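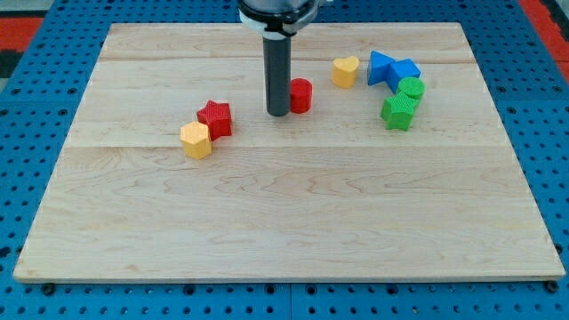 # Twenty good demos and a bad mood

I went to the Benholm open afternoon on 14th October expecting to be talked into something. The pitch from Zedia is that anyone can teach an arm to push blocks around a board. You take the controller, you steer the tip, the arm remembers. No code, no experts.

So I had a go. Madalena Pacheco handed me the controller and told me to get the red star next to the red cylinder without disturbing anything else. Fine. Except a round-ended rod isn't a hand. Push a star a little off center and it turns away from you, and then you're chasing it across the maple like a dog with a tennis ball. My first try took 2 minutes. Celina Kozłowski did it in a fraction of that, with lots of tiny nudges and a pause between each one.

That's my problem with "anyone can teach it." Whose version does the arm learn? If it gets mine, it gets all my dithering too. Madalena said they keep the messy runs because the arm needs to see how people recover from a mistake. Maybe. She also said they'd recorded 145 runs that week, and when I asked how many were mine-quality and how many were Celina-quality, she didn't have a number.

I also asked what happens when the blocks are bunched up, with the green star jammed against the green cylinder and the blue ones right behind. "Harder," said Celina. I'd have liked more than one word there.

They let me record 20 runs by the end. I did get better. I'm less sure about the arm, as we never got to see it try on its own. Flora Yule says the next session will include that part, so I'll go back and report, and I'm bringing a stopwatch.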